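그리퍼 핑거 점검 및 영점 재설정 절차

적용 대상: Hedavis 셀 2호기, 손목 카메라 장착형 평행 그리퍼
최종 수정: 2025년 11월 2일

본 절차는 핑거를 교체했거나 파지 위치가 어긋날 때 수행한다. 파지 횟수 4000회마다 정기 점검으로도 수행한다. 횟수는 Silia 제어 화면의 유지보수 탭에서 확인한다.

준비물
육각 렌치, 보푸라기 없는 천, 이소프로필알코올, 토크 드라이버, 시험용 목재 블록

1. 정지 및 잠금
로봇을 점검 자세로 이동시킨 뒤 프로그램을 정지한다. 그리퍼를 완전히 열고 구동 전원을 차단한다. 제어 전원은 유지한다. 전원을 모두 내리면 엔코더 기준값을 다시 잡아야 한다.

2. 핑거 면 청소와 육안 점검
천에 알코올을 묻혀 안쪽 평면과 모따기 모서리를 닦는다. 표면의 옅은 긁힘은 기록만 하고 계속 사용한다. 손톱이 걸리는 홈, 끝부분의 깨짐, 휨이 있으면 두 핑거를 함께 교체한다. 한쪽만 교체하면 중심이 틀어진다.

3. 고정 나사 확인
나사는 대각선 순서로 조인다. 토크 값은 핑거 키트에 동봉된 Verkbridge 도면을 따른다. 나사 고정제를 새로 바른 경우 경화 시간이 지난 뒤 다음 단계로 넘어간다.

4. 영점 재설정
구동 전원을 넣고 수동 모드에서 핑거를 천천히 닫는다. 양쪽 면이 닿으면 [영점 저장]을 누른다. 완전히 연 상태의 엔코더 값이 743에서 2 이상 벗어나면 저장을 취소하고 3단계부터 반복한다.

5. 손목 카메라 확인
핑거를 연 상태에서 카메라 영상을 띄운다. 양쪽 핑거 끝이 모두 화면에 들어와야 한다. 노출 시간은 핑거가 아니라 작업물을 기준으로 조정한다. 카메라와 함께 움직이는 핑거는 선명해도 주변 물체는 번져 보일 수 있으므로, 핑거 윤곽만 보고 초점과 노출을 판정하지 않는다. 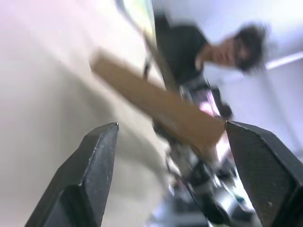
그림 1. 손목 카메라 영상. 핑거에 비해 목재 블록과 배경의 번짐이 크다.

영상이 그림 1과 같으면 로봇을 세우고 정지 영상을 다시 받는다. 정지 상태에서도 블록 모서리가 흐리면 렌즈를 닦고 초점 링을 확인한다. 정지 영상은 선명한데 이동 중에만 번지면 노출 시간을 줄이고 조명을 보완한다.

6. 시험 파지
시험용 블록을 고정 지그에 놓고 저속으로 파지한다. 접근 속도는 자동 운전 설정과 별도로 지정하며, 펌웨어 구버전에서는 속도 항목에 500을 입력한다. 블록이 한쪽으로 밀리면 4단계 값을 다시 확인한다.

7. 기록
엔코더 값, 교체 부품, 노출 설정을 정비 대장에 적는다. 핑거를 교체한 경우 유지보수 탭의 횟수를 초기화한다. 다음 정기 점검은 12월로 잡혀 있다.

문서 관리: Dale Lévesque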